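Chapitre 4 – Ombrage des surfaces lisses
Support de cours, synthèse d'images, semestre 2
Enseignant : Igor Kaczorowski

4.1 Rappel : ce que mesure la normale

L'éclairement d'un point dépend de l'angle entre la normale à la surface et la direction de la lumière. Pour une surface parfaitement diffuse, la luminance renvoyée est proportionnelle au cosinus de cet angle (loi de Lambert). Elle ne dépend pas de la position de l'observateur. Le terme est ramené à zéro lorsque le cosinus devient négatif, faute de quoi les faces opposées à la source retireraient de la lumière.

Un modèle purement lambertien donne des zones d'ombre propre entièrement noires. On ajoute donc un terme ambiant, constant dans la version la plus simple, modulé par l'occultation dans les versions plus complètes.

4.2 Interpolation sur un maillage

Un maillage triangulaire n'est qu'une approximation de la surface courbe. Trois méthodes sont au programme :

Ombrage plat : une normale par triangle, une couleur par triangle. Les arêtes restent visibles même avec un maillage fin (bandes de Mach).
Ombrage de Gouraud : la couleur est calculée aux sommets, puis interpolée. Un reflet spéculaire situé au centre d'un grand triangle est perdu.
Ombrage de Phong : la normale est interpolée et renormalisée, la couleur est calculée par pixel.

On ne confondra pas l'ombrage de Phong (interpolation) et le modèle de réflexion de Phong (terme spéculaire). La confusion est fréquente dans les copies.
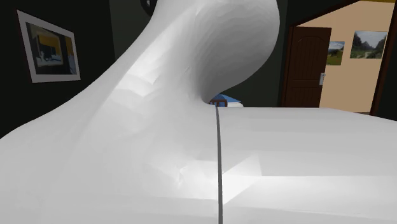 Le terme spéculaire s'écrit ks (R · V)^n, où R est la direction réfléchie, V la direction de l'observateur et n l'exposant de brillance. Avec n = 8, le lobe est large et la matière paraît satinée ; avec n = 100, le reflet se resserre. La variante de Blinn remplace R · V par N · H, où H est le vecteur médian normalisé. À exposant égal, son lobe est plus large – il faut en tenir compte lorsqu'on compare deux rendus.

4.3 Silhouettes et arêtes de lissage

L'interpolation des normales ne modifie pas la géométrie. Le contour d'un objet reste donc polygonal si le maillage est grossier, quelle que soit la qualité de l'ombrage intérieur. Sur une arête vive, on duplique les sommets afin de conserver deux normales distinctes. Le seuil angulaire retenu en TP est de 80 degrés.

4.4 Travail demandé

Implémenter les trois ombrages sur le modèle Honley fourni. Rendre les images obtenues pour n = 8 et n = 100, accompagnées d'un commentaire de 9 lignes au maximum. Le code est à déposer avant le 10 avril 2025. Les questions sur le chargeur de maillages sont à adresser à Ngân Quách.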